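Soap dishes, round two!

So many of you wrote in after my post on bar soap (hi, Rongrong Cao, your rosemary tip is a keeper!) that I'm back with more. I've been off the bottled stuff since June and I love it, but a bar sitting in a puddle turns to goo overnight, and for years I just put up with it.

My new favorite is a white metal dish with slots in the tray and a tall, thin loop you can grab it by. I wipe it down in the evening with one of those little pinked-edge cloths, the zigzag kind that come in a pack of 8 and also do glasses, faucets and my phone. Pale blue-gray and white together look so fresh, too!

Next up is the shower shelf, where I have nine half-used bars to sort through (don't judge me). Cameron Ormsby swears by grating the leftovers into a jar for hand-washing sweaters, and I'm trying that first.

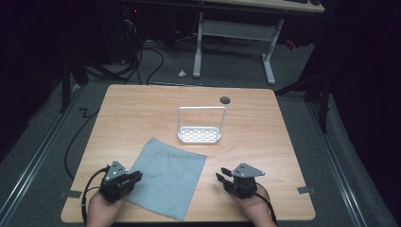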